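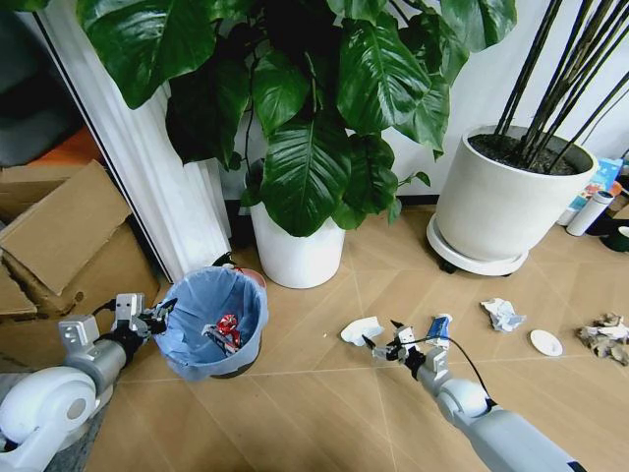 Left gripper over the bin, right one at the blue and white item.

Bruvex_cell
Left arm stops short of the bin on every fifth cycle. Wrist cable looks fine to me. Fingers re-zeroed in May.

hosside4
Check the finger screws first. Ours worked loose after 50 hours – the tips sagged and the height was out.

Bruvex_cell
Screws are tight. Tip height is 9 mm high on the left only.

tendgate_m
Then it is the base, not the fingers. Redo the left base calibration.

hosside4
Disagree. A base error would grow with reach. Measure at 4 points before changing anything.

Bruvex_cell
Will measure tonight.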